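September 2020, Notizen zum Besuch bei Gandex

Mit Diễm Đỗ und Bastian Stüber dort gewesen. Die Vorführung hat Châu Ngô gemacht, zuerst am echten Arm, danach in der Simulation. Für mich war der zweite Teil der wichtigere.

- Programm heißt intern **Arance**, läuft dort seit Juni
- Pro Versuch höchstens 250 Schritte, bei langen Aufgaben 500
- Gezeigt wurden vier Aufgaben, alle mit Parallelgreifer
- Blick von der Handkamera immer mit auf dem Bildschirm

Bastian hat gefragt, ob der Holzboden in der Simulation absichtlich so unruhig ist. Antwort von Châu: ja, die Textur wird gewechselt, damit das Modell nicht den Boden auswendig lernt. Das sollten wir bei uns auch versuchen, wir haben bis jetzt nur eine graue Fläche.
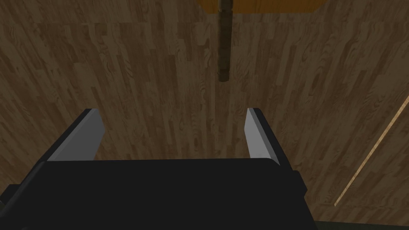 Nicht verstanden habe ich, wie sie die Reibung an den Fingern einstellen. Châu sagte, der Wert kommt aus einer Messung von Thắng Thân, aber die Tabelle hatte sie nicht dabei. Ich schreibe ihm eine Mail.

Offen:
- Reibungswerte (ich)
- Bodentexturen sammeln, sieben reichen für den Anfang (Diễm)
- Termin für den Gegenbesuch, mit Liên Phí absprechen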